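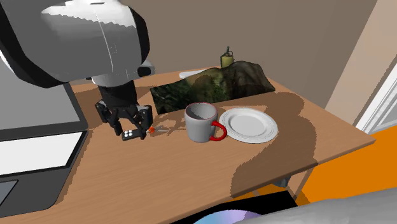
Charmaine Shabalala wrote in that her election-night digest went out with the same runoff story in it twice, and could the guide please say where duplicates get switched off. Step 3. It was in the old guide too but buried.

Section 5. Setting up the world politics digest in Cotis

Before you start: you need an editor login and at least one wire feed connected. No feed, no digest.

1. Open Digests, then New. Pick a region. One region per digest for now.

2. Add your watch words. Names of parties, ministers, capitals. Put spellings that vary on the same line with a comma between (transliterated names especially).

3. Turn on Merge Duplicates. Off by default, sorry. Matches on the first 500 characters, so a rewritten lead will slip thru.

4. Set the opinion tag. Anything signed by a columnist should say so in the headline line, not just at the bottom.

Caution: do not turn on Auto Send during a coup, a disputed count or anything else moving fast. Early reports get pulled. Use Hold for Editor. 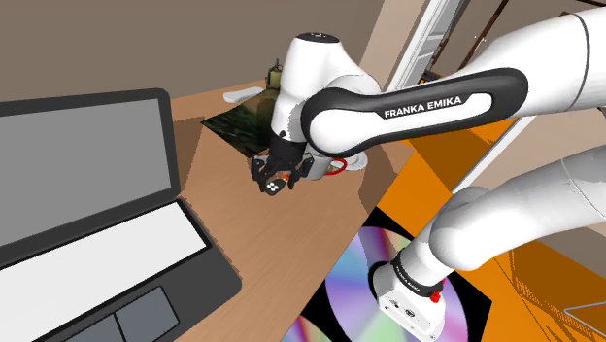 5. Picture text. Cotis reads lettering in photos and adds it to search, handy for protest banners and ballot papers. Tick Read Text, save. Capitals are kept as they are and a slant is OK — FRANKA EMIKA on the white arm tilts up a little to the right, and you'd search for it typed dead straight. Check foreign-language banners by hand before quoting them.

Note: the archive import stops at 2,023 items. Run it again for the rest.

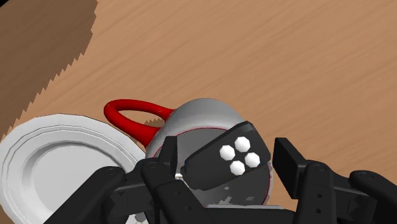 6. Headline overlay. Choose a corner for the headline box, default is lower left, and long country names make it wider then you expect. Look at the photo first. With the plate down at lower left and bare wood at upper right, you'd pick upper right. Same thinking for a podium shot, keep the box off the speaker.

7. Send a test to yourself. Read it on a phone. Links, bylines, time zone.

Note: time zone follows the editor, not the region. Change under Profile.

Stuck feeds — see Section 6, or ask Tshepo Tshabalala.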